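Skirow Help Forum > Control and Planning > Wrist camera and contact tasks

Gripper pose drifts in the planner once the sponge is in water

Posted by Liam Furnival, September 16, 2023

Our group at Ernton is preparing a two-arm dishwashing task using the Skirow planner, release 6. The policy runs correctly on dry wiping. When the sponge enters the water container, the estimated pose of the sponge moves by up to 14 mm between consecutive updates, and the planner then requests a fresh trajectory. The arm pauses each time. We have raised the filter window from 6 to 20 samples without improvement. We should be grateful for advice on which setting ought to be changed first.

Kelly Haworth

The filter window is unlikely to be the cause. The pose estimator treats bright reflections on moving water as features belonging to the held object. Please restrict the estimator to a mask around the fingers, and set the replanning threshold above the noise you have measured. We use 20 mm for held objects at our site and keep the tighter value for free ones. It is also advisable to lock the grasp transform after the fingers close, so that the wrist image can't alter it until release. The relevant entries are in the held-object section of the configuration file.

buckley_53

Had the same in June, restarted the estimator node and it went away for a bit. Try more light maybe.

Liam Furnival

Thank you both. Restarting did not help in our case. The mask and the locked transform are now in place, and I attach two views from the task.

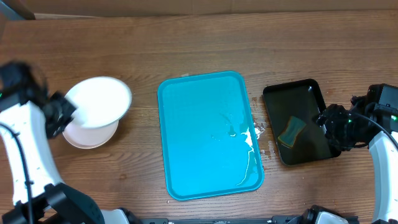
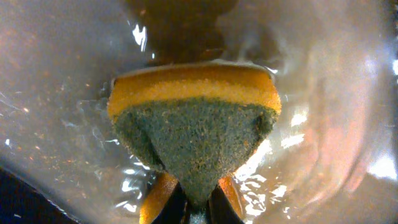
Does locking the grasp transform also disable slip detection?

Kelly Haworth

Slip detection continues to run, as it reads finger position and motor current and does not use the grasp transform. If it reports a slip, the lock is released and the pose is estimated again.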